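3.2 Keeping the cell in shape

Most of what we learned while building the Traron cell came from keeping it running, and we are happy to give that part of the work the room it deserves. The cell is small: two arms on a shared front beam, a rectangular table between three light-colored walls, and a camera looking onto the workspace. Everything in it can be reached by one person standing at the front. We chose this layout after an earlier build at our Mesard site, where the arms stood on separate stands and drifted apart by a little every week. Bolting both mounts to one beam ended that problem almost overnight, and it remains our favorite decision in the whole design!

The beam also made calibration much simpler. Each arm is brought to two reference poses, and the joint offsets are compared with the values saved at the last service. If any joint is off by more than the limit set in the cell file, the operator loosens the mount on that side, reseats it, and runs the poses again. We repeat the full check every 200 episodes. By the end of the period covered in this paper the cell had recorded 2395 episodes, and the log of these checks is released together with the data (version of August 26, 2025).

Cables took more thought than we expected. Each wrist carries a small housing with its own connector, and the cable from that connector has to follow the arm through every pose without pulling tight. Our first routing hugged the forearm closely along its full length. It looked very clean and it wore out connectors at a sad rate – the wrist would turn, the slack would run out, and the plug took the strain. We now leave one open loop above the wrist and a second, wider bend at the elbow, with the cable held to the forearm in between. The loops are purple and easy to see in the camera view (Figure 4), so the operator can check them before starting a run without walking around the table.
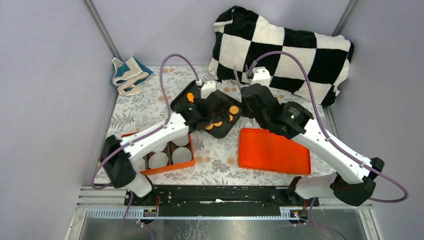
Figure 4. The Traron cell during a tray task. Both grippers are at the black tray in the center; the open orange box and the empty red-orange tray are at the front of the table.

Table dressing is the other half of the routine. We vary the table cover and the soft items near the back wall between blocks of episodes, and we found early on that fabric can undo a good calibration check in its own way. A fold that rises under a tray changes the height at which the fingers meet the rim. The operator therefore smooths the cover by hand, sets the trays down, and presses once on each corner. A tray that rocks is lifted and the cloth is pulled flat again. Bulky fabric goes to the rear, where it gives us the rich backgrounds we want, and the operator moves each arm slowly through its reach once before the block begins to find out whether a finger catches.

Gripper care is pleasantly dull. The fingers are wiped at the start of each block and checked for play by closing them on a gauge strip. Worn fingers are replaced in pairs, even when only one shows wear, and the closing width is then measured again and written into the cell file. We use the service sheet drawn up for the Ndlovu cell with two changes: the cable loops are listed first, and the mount bolts are checked with a torque wrench where the older sheet asked for a hand check.

The one repair that stopped the cell for more than a day was an elbow joint that began to stutter in October. We suspected the drive, swapped it, and saw no change. The fault was a crimp in the wiring near the mount, where a lead had been bent too sharply during an earlier service. The wiring at both mounts now leaves the connector in a straight run before its first bend, and the stutter has not come back. Watier, our newer cell, was wired this way from the start, and it was a real pleasure to see it pass its first calibration check with no adjustment at all. Its service log uses the same format, so the two cells can be compared line by line in Section 5.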